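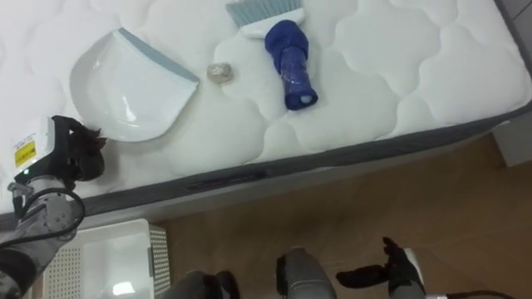 Dustpan and hand brush on a quilted mattress top.

The Dry Method
Mattress care without water, foam or a rented machine

1,341 shares | 30 comments

Most mattress complaints that reach Ans Lambrechts have little to do with springs. Lambrechts ran the returns desk at Bosman, a bedding retailer, and her notes from that period list the same finding again and again: grit, lint and skin flakes packed into the stitched seams of the top panel. A quilted surface is a set of small hills and valleys. Loose matter rolls downhill and stays there.

Vacuuming is the usual advice, and it works on flat ticking. On deep quilting the nozzle rides over the high points and seals badly against the low ones. Lambrechts prefers a hand brush and a dustpan, both kept for the bed alone. A set that has been used on floors should stay on floors.

The procedure is short. Strip the bed and pick off anything large enough to hold between two fingers, such as scraps of wrapping or balled-up plastic film. Left in place, a hard scrap can be dragged across the fabric by the brush and catch a stitch. Then work from the head of the mattress to the foot, following the seams before crossing them. Strokes should be four to eight inches long. Longer ones throw dust into the air.

The edge of the pan matters more than its size. A hard plastic lip bridges the dips in the quilting and lets fine dust pass underneath. A rubber lip bends a little under hand pressure and closes part of the gap. Press the pan down until the padding gives, sweep toward it, move it back an inch and sweep again. The second pass usually collects the fine line left by the first.

Bristles should be soft enough to bend against the palm without scratching. Sharada Varma, who repairs upholstery in Clurkavgate, rejects any brush with splayed or cut tips. "They hook the thread," she says. "You see a raised loop, and by July you see a hole."

Varma also asks her customers to brush the side border separately, top to bottom — the join between panel and border holds more than either surface. A dry cotton cloth over one finger will clear the piping.

Ruben Smits, a landlord with 30 furnished rooms, has the job done at each change of tenant. He allows 12 minutes for a double. His only addition is a sheet of newspaper on the floor along the working side.

Stains are a separate problem and brushing does not address them. Brush first in any case. Moisture applied over loose dust makes a paste, and paste in a seam dries hard.

Wash the brush head in lukewarm water with a little dish soap, shake it out and dry it with the bristles down. Wipe the pan and its lip. Store both off the floor.

1,341 shares | 30 comments | Share this story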